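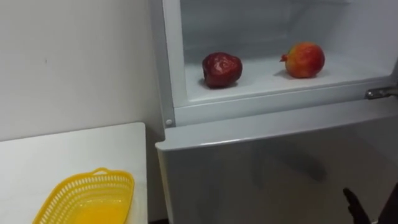

Rimfire bench, June entry

Rim thickness sorting, second go. Writing this up the same evening while I still remember which box was which.

The claim, again, for whoever picks this book up later: sort your .22 match ammo by rim thickness, shoot only rounds of the same thickness together, and the groups shrink. Everybody at Cumville seems to believe it. The people who sell the gauges believe it most of all. I bought the Hikell gauge in a weak moment and I want to know if I wasted the money.

Gauged 400 rounds, 2 lots of the same load, half from each. Took most of the afternoon. The first thing I learned is that the gauge does not agree with itself. Picked one round, put a dot on the base with a marker, and measured it over and over between the others. It wandered by almost as much as the difference between my "thin" and "thick" piles. If I press the case in firmly it reads one way, if I let it drop in on its own it reads another. After the first hour I let every round drop in and tapped the anvil once, and that settled it down some. It also means the first hour's numbers were junk, and I did those rounds over.

Elżbieta Kołodziej gauged a tray blind after me, without seeing my piles. We agreed on the extremes. In the middle we were no better than guessing. So whatever the sort is doing, it is only really picking out the oddballs. I would bet you could get the same result by shooting a brick and ignoring fliers, except that you don't get to ignore fliers in a match.

Shooting. Indoor tunnel at Cumville, fifty yards, the Plikomitz barreled action on the Ibrahim rest. 78 degrees in the tunnel by the wall thermometer, which I do not trust either, but it stayed put all session. 20 groups of ten shots, half of them sorted and half straight from the box. Nelu Vlad handed me the rounds in unmarked blocks so I did not know which was which. His idea, and a good one. I know very well that I shoot more carefully when I think I am holding the good stuff.

Fouling shots before each lot change. I did not clean the bore at all during the session. Somebody will say that I should have. Maybe, but then I would be testing my cleaning as well.
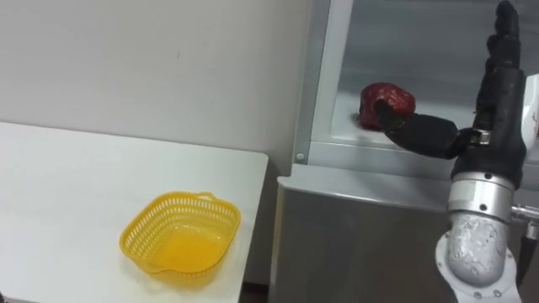

Results. Nelu read out the key after I had measured every target. The sorted groups were a hair smaller on average. Before anyone gets excited, the smallest group of the day was unsorted, and so was the second smallest. The largest was unsorted too. Take that one target out and the two averages land on top of each other. I am not taking it out, because I had no reason to until I saw the key, but it shows how little is holding the result up.

The difference between the lots was bigger than the difference between sorted and unsorted. You could see it across the table with no calipers. The older lot strung up and down in every group but one, sorted or not. If I had spent the afternoon shooting small samples of different lots and then buying more of whatever shot best, I would be further ahead. This is what the old boys with the good scores have said all along, and they don't own a gauge between them.

Also chronographed a few from each pile. Thick rims were not faster or slower in any way I could make out. The usual story is that rim thickness changes how the firing pin blow is taken up and so how evenly the priming lights. It's a nice story. I would expect to see it in the speed spread, and the speed spread was the same mess in both piles. The chronograph dropped a few readings when the tunnel lights flickered, so I don't lean on this much.

Things wrong with this test, so that Elżbieta doesn't have to list them for me:

One rifle. A chamber with looser headspace might care more about rims than this one does. I have not measured the headspace since the bolt was reworked and I should.

One shooter, and I was tired by the last four groups. They were spread across both kinds, but tired is tired.

My piles were narrow. I had very few truly thick rims, too few for a group of their own, so they went in with the next pile down. A believer would say that I never tested the real thing. Fair enough. But if the ammo is so even that I can't fill a block with bad ones, what am I paying to sort out?

The calipers used on the targets are mine and read a touch large. Same error for all, so I let it be.

Nelu thinks weight sorting will do better. He has no numbers for it. I asked. He says a friend dropped his averages a lot by doing it, and the friend also changed his scope and his trigger that winter, so there we are.

Next: borrow a second rifle, preferably one with a known loose headspace, and repeat with the newer lot only. Nelu keeps the key again. Check headspace on the Plikomitz before any of that. Gauge goes back in its box with the marked round, so the next person can see for themselves how much it drifts. Leftover sorted rounds are in the gray can under the bench, tipped together. Use them for practice.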